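Flusero Meals: Automated Portioning Project
Progress report to the Mertens Fund, second reporting period
Prepared by the project coordinator

Where we are

Our first report said we would see the Jastero system working before asking for any of the equipment money to be released. We went to the Jastero open day in Sikstead on a Wednesday in June, with two of our kitchen supervisors along to keep me from being talked around. Travel and backfill came to just under the $2,000 set aside for it. Receipts are attached to the financial statement.

The short version is that we are not ready to request the equipment instalment and I would like it held over to the next period. The demonstration was better than I expected in one respect and thinner than I had hoped in most of the others. I have tried to set out both fairly, as the Fund asked for a frank account after the trouble with the tray sealer.

What we asked to see

The grant application describes a robot arm that can pick up soft, awkward items and put them where they need to go without squashing them. In our kitchen that means dumplings, filled rolls, poached fruit and the steamed puddings that come up at the end of the week. These are the jobs that hold up the line and the ones our casual staff like least. We sent Jastero our list three weeks ahead and asked that at least one item from it be used on the day.

None was. We were shown a set task, moving soft white buns between a serving tray and a steel pot. It was explained that the system had been prepared for these and that a different item would need its own preparation period. I asked how long that period was and was told it depends. I asked what it depends on and was told it would be covered in the scoping phase, for which there is a fee.
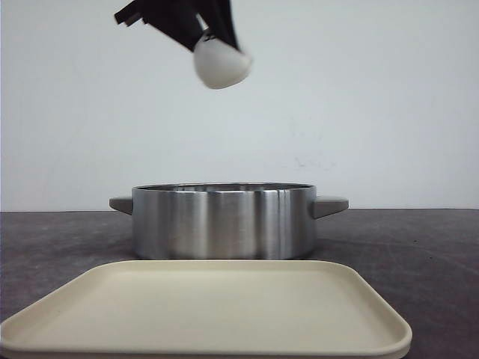
To be fair to the machine, it was gentle. That was the question our supervisors cared about most going in, and both came away thinking the grip was better than they had been led to expect by the promotional video, where everything looks sped up. We were allowed to handle the buns after the session and could find no marks on them. If the only thing standing between us and an order was whether the fingers would tear a bun, I would be writing a different report.

Speed is another matter. Jastero did not publish a cycle time for the day, and when one of our supervisors took out her phone to time a run she was told that the arm had been slowed for visitors. That may well be so. It means we have no figure at production speed, and I am not prepared to take one from a brochure. At the pace we saw, one of our own people would have filled the pot and gone on to the next job.

The session itself

The afternoon demonstration was advertised as 5 runs. We saw the first three from start to finish. The fourth was stopped partway and restarted by the operator, and the fifth was dropped for time so that the talk on leasing options could start. When I asked why the fourth had been stopped I got a friendly answer about lighting that I did not follow and that our supervisors did not believe. It may have been nothing. I would have more confidence if somebody had simply told us what went wrong.

Between runs a staff member put the tray and the buns back where they belonged by hand. I raised this because it matters to our costings. The application assumes that the person now doing the portioning is freed up for packing. If that person has to stand beside the arm and set everything out for it, we have bought a very expensive second pair of hands for a job that takes one. 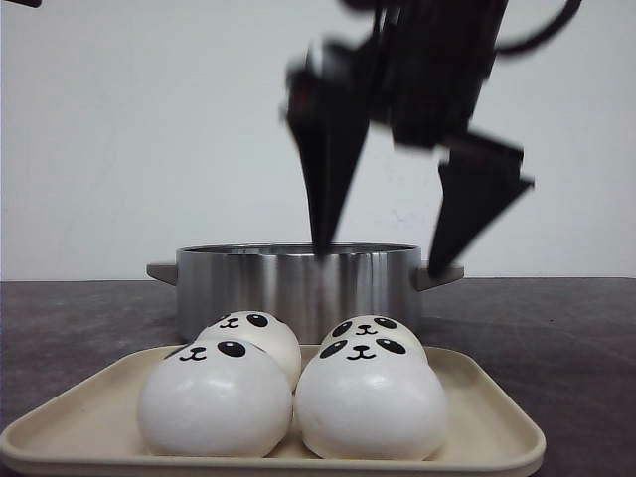
Jastero gripper with its fingers open over the pot, panda-faced buns on the tray. Sikstead open day.

The buns went over well with the crowd, and there was a good deal of laughing and picture-taking. I don't begrudge them that. I would only note that all the buns were the same type, and that the work we have in mind is not so obliging. Our dumplings stick to one another and to the tray liner. They come out of the steamer at different sizes depending on who made them that morning. Nothing we watched at Sikstead told us how the arm would cope with any of this, and nothing was heated or steamed at any point while we were there.

Questions we put to the supplier

We took a written list. The replies below are as we noted them on the day, and Jastero has since been sent our notes and has not corrected them.

Cleaning. We asked whether the fingers can come off and go through our dishwasher. The answer was that a food-safe version is in development. The one on show is not it. No date was offered.

Allergens. We run a nut-free line and a general line off the same bench. There was no changeover procedure to show us. It was suggested that we might like to help write one. I would rather not be paying for the privilege.

Faults. If the arm stops at 6 a.m. with deliveries due out at 10, who comes? Phone support starts at 9. A technician visit is two working days at best, longer outside the metro area, and our kitchen is outside the metro area.

Dropped items. We did not see one dropped in the completed runs. We asked whether the system knows when it has dropped something or merely carries on. The operator said it "generally" notices. We have asked for that in writing with a rate attached.

The bench

A smaller point, but one that will cost money if it is missed. The arm worked at a fixed table against a plain wall, with the pot and tray set out and nothing else on it. Our benches carry scales, labels, glove boxes and usually somebody's cup of tea.
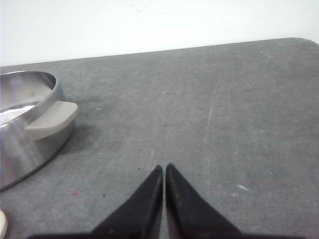 We asked whether the table surface made any difference to the cameras, as ours are stainless steel and throw a lot of glare from the windows on the east side. The operator thought a matte surface would be wise. Replacing or covering the bench is not in the budget. Neither is the floor space, which on Jastero's drawing takes in the corner where we now park the trolleys. I have had a rough plan done with the trolleys moved to the corridor and our safety representative has already said no to it.

Spending to date

We have used 53 per cent of the planning allocation and nothing from the equipment line. The remaining planning money will cover a second visit if one is agreed. I am not proposing to pay the Jastero scoping fee out of it.

What we propose for the next period

We have written to Jastero asking for a trial with our own dumplings, made by our cooks, on one of our trays, at normal working speed, with no staff member resetting the bench between runs. We have given them 7 weeks to offer a date. The letter also asks for the fault and cleaning questions to be answered in writing before the trial goes ahead.

If they agree, our supervisors will time it and do their own scoring, and we will send the sheets with our next report whatever they show. If they decline, or offer the same buns again, my recommendation will be that the equipment line be put towards a second steamer and an adjustable-height portioning bench, both of which the kitchen staff asked for in the original consultation. Quotes for these are being gathered now so that the Fund has something to compare.

One of the two supervisors is more hopeful than I am and asked that this be recorded. Her view is that the grip is the hard part and the rest can be sorted out over time. Her notes are included at Attachment B, unedited.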